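Children's novel about a lighthouse supply boat reissued with teaching notes

23 August 2020

A children's novel that has been out of print for much of its life is to return to bookshops in November. Reltier, the publisher, said the new edition of The Salt Ledger would be sold in paperback and as an audiobook, with a set of teaching notes for upper primary classes.
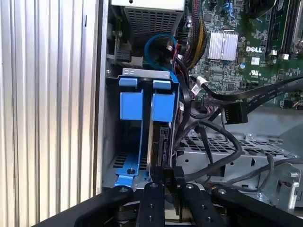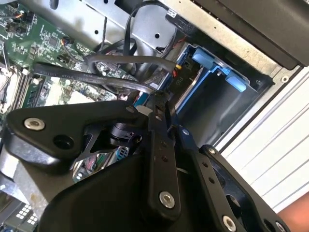
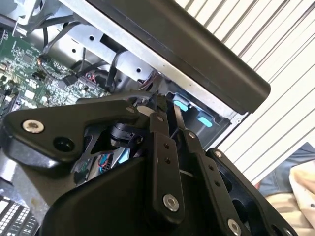
Inside an open desktop computer case.

The book follows a girl called Brernska, who leaves her grandmother's farm to join her father on a supply boat serving the lighthouses of a cold northern coast. She has not seen him for five years and knows him mainly through the short letters he sends home with his wages. On board she is given the job of keeping the ledger, in which every sack of flour and tin of lamp oil has to be entered before it goes ashore.

Much of the story is taken up with the work of the boat. Brernska learns to read the weather, to row the small landing boat and to deal with keepers who may not have spoken to a visitor for weeks. She also learns that her father and the rest of the crew are treated with suspicion in the harbour town of Clornberg, where they speak the language badly and are charged more than local people for rope and coal. When stores begin to go missing, the harbour office blames the crew, and the ledger becomes the only record of what was delivered.

The novel is set over a single winter and is told in 12 chapters, each named after a light on the boat's route. Readers who know the earlier edition will find the text unchanged apart from corrected spellings and the return of two passages that were cut when the book first appeared. One of these is a long scene in which Brernska writes a letter for a keeper who cannot write his own. The other is a shorter account of a funeral at sea.

Reltier said the passages had been restored from the author's typescript and that both had originally been removed to save pages. The map at the front has been redrawn, and a glossary of boat and harbour terms has been added at the back.

The teaching notes are being prepared by Alemneh, a small reading project that works with school libraries. They are divided into five units and cover the history of lighthouse supply, families living apart for work, and the way the book uses letters and ledger entries to tell parts of the story. Each unit has a reading passage, points for discussion and a writing task. In one task, pupils keep a ledger of their own for a week and then write up a day from it as a story.

Alemneh said the notes were meant for pupils aged nine to 12, although the audiobook could be used with younger groups. It advises teachers to read the chapter called The Outer Rock before using it in class, as it deals with a drowning. An alternative passage is included for schools that would prefer to leave that chapter out.

The notes can be used without buying a full class set. Reltier will allow schools to copy the extracts printed in them, as long as the copies stay within the school. A large-print edition is also planned, but no date has been given for it.

The audiobook is unabridged and keeps the ledger entries in full. In the printed book these appear in a different typeface, and the recording uses a second reader for them so that listeners can tell them from the main story.

A sequel, The Harbour Winter, was published after the first book and is also out of print. Reltier said it held the rights to both titles but had not decided whether to bring the second one back. It expects to make that decision once the first has been on sale for a full school year.

Orders from bookshops and library suppliers are open now. Schools that want the teaching notes can ask for them through their usual supplier, and they will be sent out when the book is published.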